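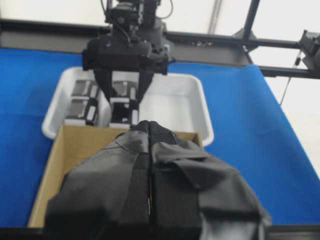

3.2 Datengrundlage und Erhebung

Die Auswertung stützt sich auf Retourenmeldungen aus dem Versandlager Osgate, in dem Haushaltswaren und Kleinmöbelteile kommissioniert werden. Erfasst wurden 4000 Sendungen, die im Erhebungszeitraum mit Einwegkartons aus Wellpappe ausgeliefert und anschließend von den Empfängern bewertet wurden. Nach Ausschluss unvollständiger Meldungen verblieben 3779 Sendungen im Datensatz. Ausgeschlossen wurden Meldungen ohne Angabe der Kartongröße sowie Doppelmeldungen zur gleichen Sendungsnummer. Bei Doppelmeldungen mit abweichendem Inhalt wurde die frühere beibehalten.

Die Kodierung der Freitextangaben erfolgte nach dem Schema von Worku und Kavanagh, das zwischen Kantenschaden, Flächenschaden, Öffnung der Naht und Feuchteschaden unterscheidet. Mebrat Worku kodierte den gesamten Bestand, Muireann Kavanagh unabhängig davon eine Zufallsstichprobe. Abweichungen traten vor allem bei der Abgrenzung von Kanten- und Flächenschäden auf, wenn der Empfänger lediglich von einem »eingedrückten« Karton sprach. Solche Fälle wurden einheitlich als Flächenschaden gezählt, sofern keine Ecke erwähnt war.

3.3 Schadensbild nach Kartontyp

Insgesamt wurden 193 Sendungen mit mindestens einem Schaden an der Verpackung gemeldet. Der größte Teil davon entfällt auf einwellige Kartons der mittleren Größenklasse. Das war nach der Literatur zu erwarten, da diese Klasse im Lager am häufigsten gestapelt wird und zugleich den höchsten Anteil ungenutzten Innenraums aufweist. Bei zweiwelligen Kartons blieb die Zahl der Meldungen so gering, dass auf eine Aufschlüsselung nach Schadensart verzichtet wird.

Auffällig ist der Zusammenhang mit dem Füllgrad. Kartons, deren Inhalt nicht bis an die Deckelklappen reicht, geben unter Stapellast zuerst in der Mitte der Deckfläche nach. Der Schaden setzt sich von dort zu den Längskanten fort. Vollständig gefüllte Kartons zeigen dagegen vorwiegend Schäden an den unteren Ecken, wie sie beim Absetzen auf harten Untergrund entstehen.

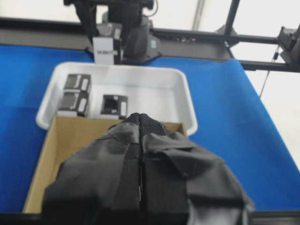

Abbildung 4: Offener Karton auf blauer Tischauflage.

Für die Öffnung der Naht ließ sich kein vergleichbarer Zusammenhang feststellen. Hier scheint die Art des Verschlusses stärker zu wirken als der Füllgrad. Im Lager Osgate werden zwei Klebebänder parallel verwendet, ein papierbasiertes Nassklebeband und ein Kunststoffband des Lieferanten Nasholm. Welches Band im Einzelfall verwendet wurde, geht aus den Sendungsdaten nicht hervor und konnte nur bei 12 der gemeldeten Fälle über die Fotos der Empfänger rekonstruiert werden. Eine statistische Aussage ist auf dieser Grundlage nicht möglich.

Feuchteschäden häufen sich in den Meldungen aus dem März. Ob dies auf die Witterung oder auf die zeitweise Auslagerung von Leerkartons in die ungeheizte Halle zurückgeht, lässt sich nachträglich nicht trennen. Beide Umstände fielen in denselben Zeitraum. Wellpappe verliert bei steigender Materialfeuchte deutlich an Stapelstauchwiderstand, sodass auch ein Teil der als Flächenschaden kodierten Fälle mittelbar auf Feuchte beruhen kann.

3.4 Einschränkungen

Die Meldungen beruhen auf freiwilligen Angaben der Empfänger. Leichte Schäden dürften unterrepräsentiert sein, insbesondere wenn der Inhalt unversehrt war. Ferner liegen für den Transportabschnitt zwischen Verteilzentrum und Zustellung keine Angaben zur Stapelhöhe vor. Der Zusteller Assefa erfasst lediglich Gewicht und Volumen der Sendung. Die im folgenden Kapitel beschriebenen Stauchversuche wurden deshalb mit drei angenommenen Laststufen durchgeführt, deren Herleitung in Abschnitt 4.1 erläutert wird.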